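Small round table next to the bed, things keep tipping over. What do you do with yours?

Posted in Home & Organising, September 25, 2024
Asked by Kamol Sukprasert

Hi all, hoping someone here has sorted this one out. We've got a little round table in the bedroom that was meant to be for a lamp and a book. The lamp never happened, and now it's where every cup and tin in the place ends up. I've got a tall tumbler I take water to bed in, two tins that used to live in the kitchen, and whatever cup was in my hand last. One bump from the comforter when I'm making the bed and half of it goes over.

I put a tablecloth on it because the top is scratched, and I like the cloth, so I don't really want to give it up. But I'm starting to wonder if the cloth is the problem. It shifts a bit when you lean on it. Would a tray help? Or one of those grippy liners underneath? I rent, so nothing screwed into the wall please. I'd like to spend under $25 if I can.

Also, does anybody know how to stop the side of a cloth creeping down on a round table? Mine is always longer on one side by the end of the week.

Segundo Ñahui
Tray, yes, but put the liner down first. I had the same set-up in my old flat in Kandden and I went through the whole lot, so I'll save you some money.

The liner goes between the table and the cloth, never on top. Buy the rubbery mesh stuff off the roll, the kind people use in drawers, and cut it a couple of centimetres smaller than the table so it doesn't poke out. I paid $20 for a roll at Zirasard and I've still got enough left for two shelves. That fixes your creeping problem too, by the way. The cloth can't wander if it's got something to hang on to. Iron it before you put it back, a creased cloth will tip a light cup all on its own.

Then have a think about what's on there. Tall heavy tumbler, fine, that'll stand up to most things. Empty paper cups are hopeless, they go over if you breathe near them, so they go in the bin the minute you're done. Round tins that are lying down want to roll, so stand them up or move them out.

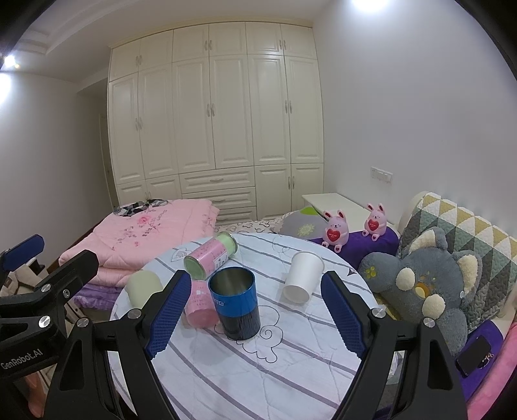 Striped cloth, bed right behind it. The tumbler's standing upright.

See what I mean about the tall one? The paper cup and the cream one are both on their sides and so is the pink tin with the green lid. If it were me I'd keep the tumbler and the pink canister there and shift the rest back to the kitchen. You've also got the bed awfully close. Even a hand's width of gap makes a difference when you're flinging bedding about, and I fold my comforter down toward the foot end so there's no loose corner swinging at cup height.

For the tray, get one with a lip. It doesn't need to be fancy. Mine came from the op shop and it's got a burn mark on it the shape of a kettle. Measure the table across the middle before you go, I didn't, and the first one I brought home hung over both sides like a hat.

teacup_hoarder
just get a bigger table lol

mine is 80 cm across and I've never knocked anything off it. I have knocked the whole table over but that was the dog

Moss and Marmalade
I'm going to disagree a little bit about the tray! I tried one and all it did was give me permission to fill it up (I had hand cream in there, three pens, a spare charger, you name it). What worked for me was a basket on the floor beside the bed for anything with a lid, and the table is only for what I'm drinking that night. One cup. If a second cup turns up, the first one goes to the sink.

Agree on the liner though, do that first whatever else you decide. And if the cloth still slides, little tablecloth weights clip on to the hem, four is plenty for a small round one. I got mine in the Thepsuriya colours, the dusty pink ones, and they look quite sweet. You can sew a couple of washers into the hem if you're handy, same result and next to no cost.

If you're keeping tea or anything in those tins, I wouldn't leave them in the bedroom over summer. Ours gets stuffy with the door shut and a tin I'd left out since June had gone very stale.

Kamol Sukprasert
Thanks everyone! Liner is on the list for this weekend, and I've pulled the bed over a bit already. Going to try the one cup rule before I buy a tray. Segundo, did you cut the mesh with normal scissors or do I need something sharper?

Segundo Ñahui
Kitchen scissors did it. Trace the table onto newspaper first and cut around that.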